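Streamliner (land speed)

A streamliner is a long, narrow car with its wheels tucked inside the bodywork, built to go as fast as possible in a straight line over salt or a dry lake bed. It's the shape most people picture when they hear "land speed car," even though plenty of record cars look nothing like it. I've been hanging around these things for years, so this entry is partly what I've read and partly what I've picked up standing in hot places with a hat on.

Basic layout

The driver usually sits either ahead of the engine or right behind it, lying back so far that the knees are nearly level with the chin. Everything else gets packed in a line: fuel, engine, gearbox, parachutes. A wider car would be a lot nicer to work on (ask anybody who has tried to reach a rear hub with the skin on!), but frontal area is the enemy. Push a bigger hole through the air and you need a bigger engine, and then you need somewhere to put it.

Some builders go further and stagger the front wheels, one slightly ahead of the other, so the nose can be even skinnier. The Javov was built that way. It had 2 wheels up front, offset, and 2 at the back close together, and the whole thing looked like a pencil somebody had stepped on.
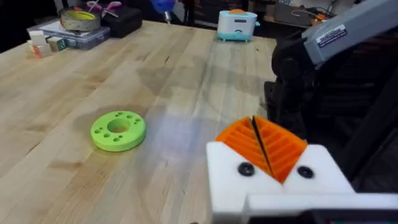
Wheels and tires are where I see new teams get nervous, and they should. An ordinary road tire will throw its tread long before the car runs out of power, so streamliners use tires with hardly any tread rubber at all. Really fast cars give up on rubber and run solid metal wheels, which grip about as well as you'd guess.

Stability

A car like this wants to behave like a dart. The weight needs to sit ahead of the point where the side forces from the air act, and that's why you see a tail fin on so many of them. If the balance is wrong, a small wiggle grows into a big one very quickly. Lift is the other worry. A nose that rides too high lets air get under, and a nose that rides too low can dig in on a rough patch.

Benjie Lumbao, who drew the body for the Skumideck, spent most of one winter on the nose alone. I saw 3 versions of it in foam and couldn't tell them apart. He could, from across the shop, and he'd get pretty heated if you picked the wrong one.

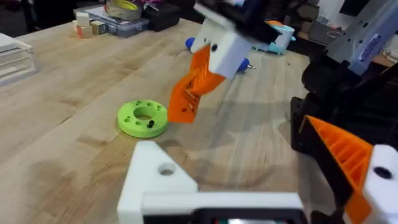
A lime-green ring and an orange gripper finger on a wooden tabletop.

Power

Wheel-driven streamliners mostly use piston engines, though turbine and electric cars have their own followings and their own classes. Gearing is very tall. Many cars can't pull away on their own without cooking the clutch, so a push truck gets them rolling first. It's a funny thing to watch – this gorgeous machine being nudged along by a beat-up pickup with a tire strapped to the bumper.

Cooling is simpler than you might think. A run is short, so lots of teams skip the radiator (and its drag) and carry a tank of water, sometimes with ice in it. The Siddiqui car did this, and filling the tank was my job one November. My fingers have never forgiven me.

Stopping

Brakes alone aren't much use at the top end. The normal order is to ease off the throttle, pull the high-speed parachute, wait, pull the second one if needed, and only then touch the brakes. Lifting off too sharply can unsettle the car as badly as a gust can.

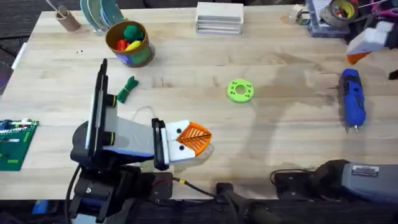

Records and timing

Speed is measured as an average over a set distance, with a long run-up before it and a long shutdown after. For an international record the car has to run both ways over the same course within an hour, and the 2 runs are averaged. That cancels out most of the help you'd get from wind or a slight slope, and it also means the crew has to turn the car around in a hurry: fresh fuel, fresh chutes, a good look at the tires.

The Plurkodex team once made a lovely first pass on a Thursday and then missed the return by 4 minutes over a stuck canopy latch. They had 98 gallons of water on the truck and no spare latch. I still think about that latch, and I carry one in my toolbox now.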